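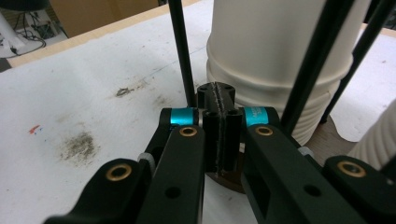
Asunto: Re: [economia-barrio] Lo de los tipos y las hipotecas variables

Hola a todos:

Perdonad el retraso, que octubre me ha pillado con el cierre del trimestre y una gripe encima. Contesto a Teodoro, y de paso a los dos o tres que me habéis escrito por privado (¡contestad a la lista, hombre, que para eso está!).

Teodoro Echevarría escribió:

> Sigo sin ver por qué os preocupa tanto la bajada del ahorro.
> Si la gente gasta más es que se fía más, y eso es bueno para
> el comercio. En mi calle han abierto dos tiendas desde el
> verano. Lo que me quita el sueño es la cuota de la hipoteca:
> me la revisan el mes que viene y el banco no suelta prenda.
> ¿Alguien ha conseguido pasar a fijo sin dejarse la piel?
>
> Teodoro

A ver, voy por partes. Lo del ahorro: gastar más no siempre es fiarse más. Yo llevo la contabilidad de Lozano, que como sabéis vende menaje y pequeño electrodoméstico, y este verano facturamos bastante bien, sí, pero casi todo a plazos. El ticket medio no pasa de 80 euros y aun así nos piden fraccionarlo. Hace unos años te daba vergüenza pedir plazos para una batidora – ahora es lo primero que preguntan. A mí eso no me suena a alegría, me suena a que la nómina llega justa y la gente tira de lo que tenía guardado o de lo que todavía no tiene.

Y de las tiendas nuevas de tu calle hablamos en primavera, ¿vale? Ojalá aguanten, que conste. Pero abrir en verano con la terraza de enfrente llena es una cosa, y pagar el alquiler en febrero es otra. 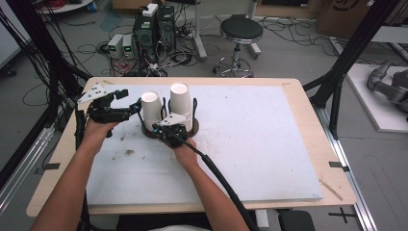 Vega Montoya

Sigo con la hipoteca, que es lo que te importa. Yo pasé a fijo y no me arrepiento, aunque me costó lo mío. El papeleo fueron 200 euros entre tasación y gestoría (regateé, y mucho, la primera oferta era de risa). La cuota me subió 70 euros al mes respecto a lo que pagaba entonces, y mi hermana me dijo de todo. Luego vino la revisión de ella y ya no me dijo nada más, jeje.

Mi consejo, Teodoro, por si te sirve:

Pide la oferta por escrito antes de la revisión y no después. Por teléfono te cuentan maravillas y luego en el papel aparece un seguro de vida que no habías pedido.

Mira bien la comisión por amortizar antes de tiempo. En la mía venía metida en un anexo y casi se me escapa.

Y vete con otra oferta debajo del brazo aunque no pienses cambiarte. A Crescencio Peñalver le bajaron el diferencial en cuanto enseñó la carta de la competencia, que nos lo contó él mismo en esta lista, lo tenéis en el archivo.

Otra cosa que quedó colgada: Florencio preguntaba si los pedidos de fuera se están notando. En Lozano apenas exportamos, así que no soy quién para opinar, pero los de Zirkari, que nos comparten almacén, dicen que septiembre les salió flojo y que tienen 2.139 cajas paradas esperando a un cliente que no termina de confirmar. Si alguien sabe algo del sector del transporte que lo cuente, porque yo ahí me pierdo enseguida.

Ah, y Hazel Van Dusen me pide que os recuerde que le faltan las respuestas de la encuesta de precios. La cesta es la misma de la otra vez, no cambiéis de marca de aceite a mitad de año porque luego no hay manera de comparar nada. Yo la mando esta noche, palabra.

Un abrazo a todos, y Teodoro, cuéntanos qué te dice el banco.

Vega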